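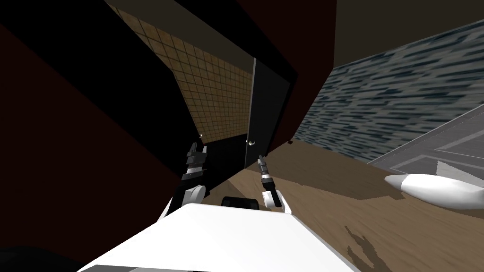

Rimum door task: the stall fault and what to do about it

Hello, and thank you for your patience with us these past weeks. A good many of you have written in since the July update to say that your simulated robot walks itself into trouble (well, rolls itself, but you know what we mean) in the Urban room. We've tried to answer everyone personally and have fallen behind, so we've gathered the most common questions on one page. If yours is missing, please do write anyway. We like hearing from you, even when the news is bad!

What is the fault, in plain words?

The robot comes up to the black doors in Urban, raises both arms, and stops. The grippers stay empty, the knob is never turned, and the run carries on until the clock runs out. The log then marks the run as finished, with no warning at all, and that second part is what bothers us most. A robot that gets stuck is an ordinary nuisance, but a log that calls it a success can send you down the wrong road for days.

How often does it happen?

Less often than it feels like when you're the one watching it. We left our own machines going over a long weekend and collected 929 door runs. Of those, 915 ended as they should. The rest stalled, and every one of them was logged as finished. Your numbers may be worse if you start the robot close to the doors, and several of you have told us so.

What causes it?

Two things that are harmless alone and quite bad together. Urban has more than one small silver knob on its dark furniture, one on the tall door and another on the cabinet next to it. When both are in view, Grarkel, our arm planner, can give one knob to the left arm and the other to the right. It then notices that the arms would get in each other's way, and it holds both of them where they are while it waits for one to give in. Neither does. Adelino Morais found this on a Thursday evening by stepping through one run a tick at a time, and we owe him a very large dinner.

The second thing is the timer. Holding still was being counted as "arm at rest," and "arm at rest" was one of the signs we used to decide that a task was over. You can see how that went.
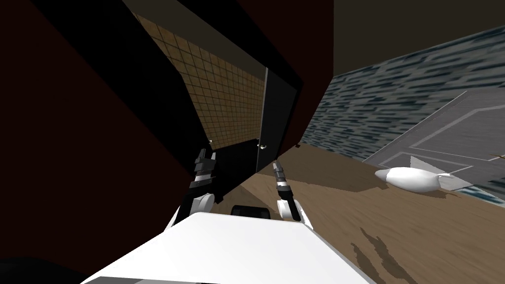 Does it matter which knob I name in the task file?

It does help, yes. If you name the door knob in full, and don't leave it as plain "knob," the planner has far less room to wander, and we saw many fewer stalls that way. It isn't a cure. We had a few even with the name spelled out, so please treat it as something to tide you over until you've updated.

Could it be the floor, the lighting or the dark walls?

We wondered about this too, and so did about half the people who wrote in! Urban is a gloomy sort of room, with its maroon and its black, and it seemed natural to blame that. We turned the lights up, swapped the wood floor for a plain one, and took the white object off the gray panel for good measure. The stall came back each time.

Is it dangerous?

Inside Rimum, no. The worst it can do is waste your afternoon. The trouble starts if you train on those runs and then move the result to a real robot. A machine that has learned to stand with both arms up in front of a door, and to believe it has done its job, is one you don't want in a hallway where somebody may come through from the other side. If you have anything trained on Urban door runs from release 6, please keep it off real hardware until you've checked the runs behind it. If it's already on hardware, stop it, keep people out of reach of the arms, and get in touch with us before you start it up again.

How do I find the bad runs in my old data?

Open the run list and sort by grip force. A door run marked finished with zero grip force from beginning to end is almost certainly a stall. Set those aside in their own folder, and please don't delete them, as we'd dearly love to have copies. The cleanup script in the downloads area does the same sorting for you, though it's slow on large sets and you may want to put the kettle on.

Is there a fix?

There is, and it's in patch 2. One arm now always gives way to the other, and a run can't be marked finished until the door itself has moved. Install it with Rimum closed, open Urban, and run the door task once before you go back to your own work. The old logs won't be corrected by the patch, so you'll still need to go through them.

I've installed the patch and it still stalls. What now?

Oh dear. Check first that Grarkel was updated along with everything else, as it sits in its own folder and sometimes gets skipped. If it's current, send the full run file and your task file to the Grakilness help desk, with "door stall" in the subject line so it reaches Adelino. Screenshots are welcome too, but the run file is the one we can't do without.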